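# Unit 4: The Cleared Surface

Handout for the June session. Read before class and bring one objection.
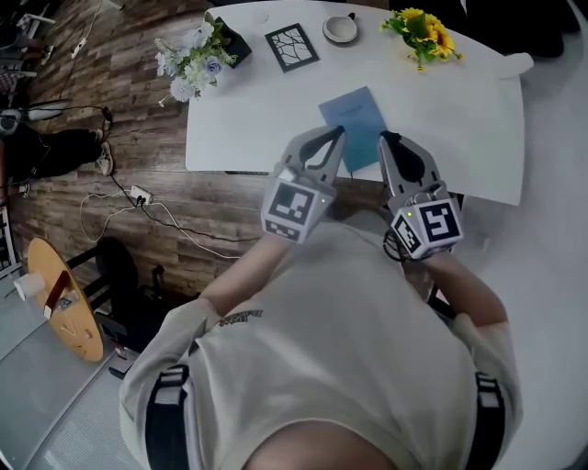
## What the tidying books claim

Most of them say a table works best when it holds only what you're using. Damard's guide goes further and wants decorations off it altogether. I have doubts. Flowers and a small dish lined up along the far edge leave the front half free for a booklet, and I can't see what is gained by banishing them to a shelf.

## The "one home" rule

Ernura's version: every object gets one spot and goes back there. Fine for keys. Less convincing for printed matter, which moves with its reader. A thin booklet lying flat at a slight angle is not yet a mess, whatever chapter 7 says.

## Evidence, such as it is

- Cai's survey had almost 1,000 replies, all from people who had already bought the book.
- Grerumlow tracked 335 desks but never defines "clear."
- Neither one separates artificial flowers from fresh, though only fresh ones need water on the table.

## For class

Pick a table you use daily. Move everything to the far edge, work for an hour, and write down what you reached for.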